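What I will buy next for the gripper table, and what I will not 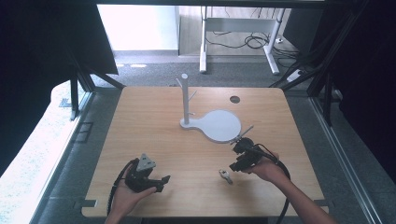 Both hand grippers at the table, with the white mug tree.

I promised in February to write down my budget for this year, and then I did not do it, so now it is half a budget and half a list of bills. Maybe it is still useful for someone who wants to plan the same kind of small setup at home or in a shared workshop.

The biggest surprise for me was the cables. When I made my first plan I had one line for the grippers, one line for the table and frame, and one line called "other". I put very little money in "other". Each hand gripper has its own cable, and a person who works with both hands moves much more than I imagined. I ordered the first set from Ogura in the short length and had to order again. The second order was 247 pounds with the adapters and the postage. If you plan to buy, please measure from the computer to the farthest corner of the table, then add the length of your arm, and only then look at the prices.

The second thing is the table. I wanted a new one from Trendurstead with holes already in the top, and the offer was 389 without delivery. I kept the offer in my mailbox for 3 weeks and looked at it every evening. In the end I stayed with the wooden top and the black metal frame, and I am content with this decision. The brackets at the front edge hold the top to the frame, and I can reach it from the front without climbing over anything.

Objects to work with are cheap, so it is easy to buy too many. A mug tree costs almost nothing and gives a lot of practice, as the pegs point in different directions and the hand must turn each time. I would buy a second one in another colour before I buy anything clever.

What is still open:

A spare gripper. With two in use and none on the shelf, one broken part stops all the work. Brirkell sells the jaws separately, but for the rest I must buy the complete unit, and they quote 4 weeks.

Better curtains. Daylight changes during the afternoon and I would like to have the same light at 10 in the morning and at 5.

The room in Cloltgate. The rent goes up in summer, and I did not put this in the plan at all. I have asked for the new price in writing – until it comes, I will not order the spare.

Next time I will write about how I label the cables, which I do badly at the moment.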